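Rerkel Forum > Planning and Perception > Inspection viewpoints

Viewpoint planner keeps picking poses right behind the door jamb

batau_dev
Nov 25, 2019
I'm running the next-best-view planner in sim on the Jevville map, single target, a red gas cylinder against the back wall of the small room. The planner samples candidate poses, ray casts from each one to the target's bounding box, and ranks them by visible fraction minus travel cost. Out of 368 candidates it consistently prefers ones just outside the doorway, with the jamb a hand's width from the camera.

Geometrically the answer is correct. The ray test says the cylinder is visible. But the detector returns nothing from many of these poses, and then the planner marks the target as absent and moves on. Moving the camera into the room fixes it every time. Is there a cost term I'm missing, or is the ray test itself wrong?

kinematic_ken
What resolution is the occupancy map? If the jamb falls between voxels, the rays pass through a frame that the renderer draws as solid. Classic problem with thin vertical geometry. I'd look there first.

batau_dev
5 cm voxels. I dumped the rays for the winning pose and none of them cross the frame in the mesh either. So the map agrees with the renderer, at least for that pose.

Panagiotou
Then the ray test is fine and the score is wrong. Visible fraction of the target tells you nothing about the rest of the view. You can have 90 percent of the box visible and the near field still taking up most of the pixels. Detectors trained on mostly open views do badly there.

Add a near-field penalty: fraction of pixels with depth under some threshold. Render a small depth buffer for the top candidates only, so the cost stays low. We do this for the top 17 and it adds 2 ms each.

kinematic_ken
I disagree with putting that in the planner. The planner's job is line of sight. If the detector can't find an unobstructed cylinder because there is a blank surface next to it, that is a detector problem, and you will be adding penalties forever to hide it. Retrain with near occluders in the training set.

Also, on the real platform there will be narrow doorways where the only legal pose is next to the jamb. A near-field penalty will throw that one away and then you have no view at all.

Panagiotou
It's a soft term, so it throws nothing away. If only one pose is feasible, it still wins. And retraining is a different time scale from editing a cost function.

s_kalogeropoulos
Stamatia Kalogeropoulos here, I maintain the visibility module. Two separate things are getting mixed.

1. "Visible but not detected" should never be written as "absent". In the belief update, a miss from a poor view should move the probability very little. Check your observation model. The default uses one constant miss rate for all poses, set back in April when we only had open-plan maps, and it needs to depend on the view.

2. The travel cost weight is too high relative to the view score. That is why everything bunches up at the doorway – it is the first place on the path where the rays get through. Halve it before adding any new terms.

batau_dev
Tried both. Halving the travel weight moved about a third of the top candidates inside the room. The rest still sit at the jamb. Making the miss rate depend on the near-field fraction stopped the false "absent" results, and the planner now asks for a second view.

etsakiris
I'd keep the second view even if the detector gets better. One warning: if you compute near-field fraction from depth only, floor pixels count too when the camera is low or pitched down. Mask the ground plane or use the normals.
– Eftychia Tsakiris

kinematic_ken
Fine with the observation model change. Still against the penalty. Can you post the camera view for one of the missed poses? Raw, no overlay. I'd like to see how much of the cylinder the detector had to work with.

batau_dev
Top-ranked pose from the last run, old weights, detector returned no boxes. Gray panel and green frame on the left, cylinder through the opening. Near-field threshold catches the panel; I haven't masked the ground yet.
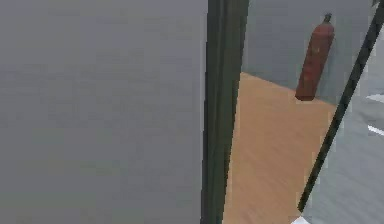

Similar topics

Ray casting against thin geometry in voxel maps
Pose-dependent miss rates: where to set them
Ground plane masking with a pitched camera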